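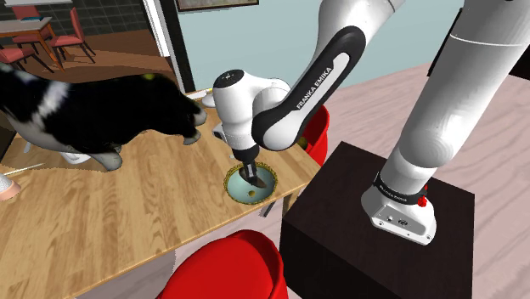 Arm over the shallow bowl, light wooden table.

18 Jan 2019
Glaze tests again, batch 341. Corentin mixed the Mindetti white a bit thick last time, so I let it down with 60 ml of water and put it through the fine sieve twice (my wrists are complaining!). Much nicer, like single cream now. Weighed out 200 g dry for the second lot and added a pinch of bentonite to stop it settling like concrete in the bucket.

Dorian reckons we should slow the cooling and hold for longer at the top. I'm game, but only with the small kiln, the big one still has that dodgy thermocouple and I don't trust a word it tells me.

Test tiles are on the left-hand rack, numbers scratched on the back. Please don't stack anything on them! Still to do: order more cones, wash the blue sieve, ring Serex about the late clay.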